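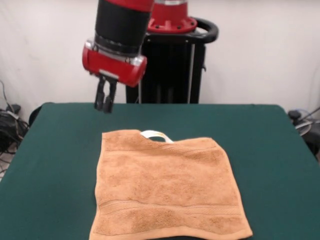

Will anyone at Gurkstead lose hours when the towel folding goes over to the arm?

Hours stay as they are through February, for both shifts, and the people now on hand folding move to sorting, mending and the packing bench.

OK so that's the one everybody asked at the break room meeting, so it goes first. The rest of this is quick, the newsletter is due at 4 and I still have the parking thing to write up.

Where it stands. Prundar has folded towels by hand in this building since 1983. Sheets went to a machine ages ago, gowns and aprons too, but towels stayed with us. Too many sizes, too many that come out of the dryer in a ball. The arm is being taught on bath towels only, one at a time, flat ones and balled up ones both. Washcloths later. Bath mats, don't ask.

It's slow. Anyone who has walked past it knows. A good folder on the early shift gets through a stack while it is still working out which corner it wants. Management says speed comes later and the first job is getting it to pick up an edge and not a handful. Fair enough I guess. We'll be printing the real numbers once we have them, both the good weeks and the bad.

What changes for you, in the order people brought it up:

Training. There are 11 places on the Korkis course, which is the screen program that runs the arm. It's paid time. Sign up on the sheet by the time clock. You don't need computer experience, the first session is mostly where to stand, how to stop it and how to put a towel back when it gets away from it. If the sheet is full put your name on the back, a second round has been asked for.

Wrists and shoulders. The big one for a lot of us. Towel folding is the top reason people on our floor go on light duty, and the hope is that cutting the long stretches at the table will help. Hope, not promise. If you get moved to packing and packing hurts worse, say so in the first week. Dont wait for your review.

Pay grade. Folders who move to mending keep their grade. Folders who take the Korkis course and then mind the arm for part of a shift, that is not settled. The union side wants it as a step up, the office wants to call it the same job. They meet again this month. I'll put a note on the board as soon as there's something to put.

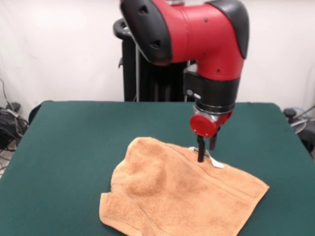 Rotation. Nobody stands with the arm longer than 2 hours, then swap. Came from the folks who tried it first and said the waiting wears you out more than folding does. You watch, you watch, you watch, then it needs you right now. A stool has been requested. Also requested: a fan.

Quality. Hotel orders still get looked at by a person before they go in the wrap. Stains, pulled loops, torn hems, tags coming off, all of that is still our eyes and there is no plan to change it. One of the mending ladies pointed out that folders catch most of the bad hems because they have the thing in their hands. Good point and it went in the minutes. If folding moves, the catching has to move somewhere too, and right now it's headed for sorting, who would like more table space for it please.

The Romaniuk Street plant does not get an arm this year. They asked, answer was wait and see how we do. So expect visitors from over there, be nice, show them where the good coffee is.

More questions, drop them in the box by the lockers. Signed or unsigned, I read them all. Please write so I can read it tho, last months had one that could of been about either the dryers or the drivers.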